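3. Método y corpus

3.1. Selección de los juegos

El estudio de las secuelas tiene un problema de partida que la bibliografía suele despachar en una nota al pie: casi todo el mundo llega a la segunda entrega habiendo jugado la primera, y los pocos que no lo han hecho rara vez lo confiesan en un cuestionario. Para observar cómo un juego recibe a quien no conoce la saga hace falta, por tanto, una saga que se conozca poco. En este sentido, la escasa fortuna comercial de Skirkell nos ha resultado de enorme utilidad científica, aunque comprendemos que sus responsables preferirían haber contribuido al conocimiento de otra manera.

Skirkell es un juego de rol por turnos publicado en dos entregas por el estudio Trukton. La primera termina con la caída de la ciudad de Rurkedik; la segunda comienza en sus ruinas, con un personaje que se dirige al protagonista por un apodo que solo se explica en una misión secundaria del título anterior. A partir de ahí, durante las primeras horas, la secuela presupone que el jugador recuerda quién traicionó a quién, qué es un «juramento menor» y por qué no conviene vender la lámpara. Lo de la lámpara, en concreto, tiene consecuencias.

Como contraste se eligió Ragab, una aventura de acción de ambientación desértica que también tiene una entrega previa, pero que adopta la estrategia opuesta: lo explica todo. Lo explica en la introducción, en el glosario, en las pantallas de carga y, cuando el jugador ya se cree a salvo, por boca de un mercader. Los dos títulos comparten plataforma, sistema de guardado y una duración declarada similar, de modo que la comparación resulta defendible. No afirmamos que sea perfecta. Uno de los revisores de una versión preliminar de este trabajo nos hizo notar que en Ragab hay camellos y en Skirkell no, observación que recogemos aquí en su integridad.

3.2. Participantes

Se reclutaron 20 participantes entre el alumnado de grado y el personal de administración de la facultad. El único criterio de exclusión era haber jugado a cualquiera de las entregas de Skirkell o de Ragab, y no hubo que aplicarlo en ningún caso. La mitad del grupo empezó por la secuela de Skirkell sin ninguna preparación; la otra mitad recibió antes un resumen argumental de la primera entrega, redactado por Calum Galbraith, cuya paciencia con la cronología de Rurkedik excede lo que se puede pedir a un coautor. El resumen definitivo, en su tercera redacción, ocupa dos páginas. La primera ocupaba nueve e incluía un árbol genealógico.

Todos jugaron además al prólogo de Ragab, en una sesión aparte y con el orden contrabalanceado. Se les pidió que verbalizaran sus dudas mientras jugaban, siguiendo un protocolo convencional de pensamiento en voz alta. El protocolo funcionó bien con los participantes más habladores y de forma irregular con los demás; en dos sesiones el material recogido consiste sobre todo en suspiros, que se transcribieron como tales. 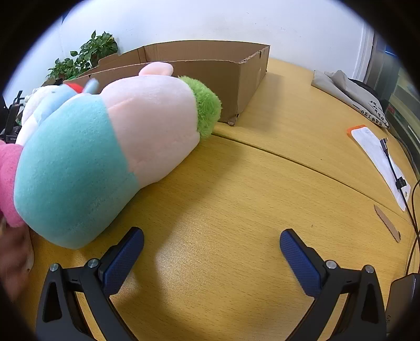

Figura 1. Pinza con los dos dedos abiertos sobre una mesa de madera clara.

3.3. Codificación de las dudas

Las verbalizaciones se segmentaron en unidades de duda, entendiendo por tal cualquier enunciado en el que el participante manifiesta no saber quién es alguien, qué se espera de él o para qué sirve algo. El procedimiento arrojó casi 3000 unidades, una cifra que atribuimos en parte a la complejidad del objeto de estudio y en parte a un participante que preguntaba por todos los nombres propios, incluido el del estudio desarrollador.

Cada unidad se asignó a una de dos categorías. Llamamos duda productiva a la que el participante formula como una incógnita que espera ver resuelta («este viejo sabe algo de la ciudad»), y duda estéril a la que formula como una carencia propia o un defecto del juego («esto me lo tendría que haber leído»). La frontera es menos limpia de lo que sugiere el párrafo. Un enunciado como «vale, otro primo» admite las dos lecturas, y en la práctica fue la entonación la que decidió. Los dos codificadores trabajaron por separado y discutieron después los desacuerdos; la discusión sobre los primos duró una tarde entera y dio lugar a una regla específica, según la cual la primera aparición de un pariente es productiva salvo prueba en contrario y todas las siguientes son estériles.

Se descartaron las dudas relativas a los controles. La secuela de Skirkell asigna la misma tecla a rezar y a saquear, decisión de diseño que merecería un artículo propio y que aquí solo habría añadido ruido.

4. Resultados y discusión preliminar

Esperábamos que el resumen previo redujera las dudas estériles en Skirkell. Ocurrió lo contrario durante el primer tramo de juego. Los participantes que habían leído el resumen pasaron buena parte de ese tramo intentando hacer coincidir lo que veían con lo que recordaban haber leído, y vivieron cada discrepancia como un fallo de memoria. Quienes no habían leído nada aceptaron con notable serenidad que un desconocido los llamara por un apodo incomprensible. Una participante de este segundo grupo supuso que se trataba de un insulto regional y siguió adelante, sin que la hipótesis le causara ningún perjuicio apreciable hasta el segundo capítulo.

A partir de ese punto la relación se invierte. El segundo capítulo exige elegir entre dos facciones cuyas diferencias solo se exponen en la primera entrega, y ahí el resumen demostró su valor: los lectores eligieron deprisa y con argumentos, mientras que los demás eligieron por el color de las capas. Conviene no exagerar la superioridad de los argumentos. La facción preferida fue la misma en los dos grupos, y las capas azules son, en efecto, mejores.

Los datos de Ragab complican el cuadro. Sus explicaciones constantes casi eliminan las dudas estériles, pero se llevan por delante también las productivas. Los participantes entendían en todo momento quién era cada personaje y dejaban de preguntarse qué haría a continuación. Varios saltaron los diálogos a partir del tercer recordatorio, con lo que se perdieron la única información nueva que el prólogo contiene y que el mercader, por una vez, no repite. En términos de nuestro esquema, un juego que responde a todo obtiene una puntuación excelente en claridad y deja al jugador mirando la barra de progreso.

Estos resultados deben leerse con cautela por el tamaño de la muestra y por el carácter voluntario de la participación. Quien accede a pasar una tarde con la secuela de un juego que no conoce, a cambio de un vale para la cafetería, posee quizá una tolerancia a la confusión superior a la media. Tampoco podemos descartar un efecto del vale. En la sección siguiente se examina si la inversión observada en el segundo capítulo se mantiene cuando el resumen se entrega a mitad de partida, condición que obligó a interrumpir a los participantes en pleno asedio y que generó, además de datos, algunas quejas por escrito.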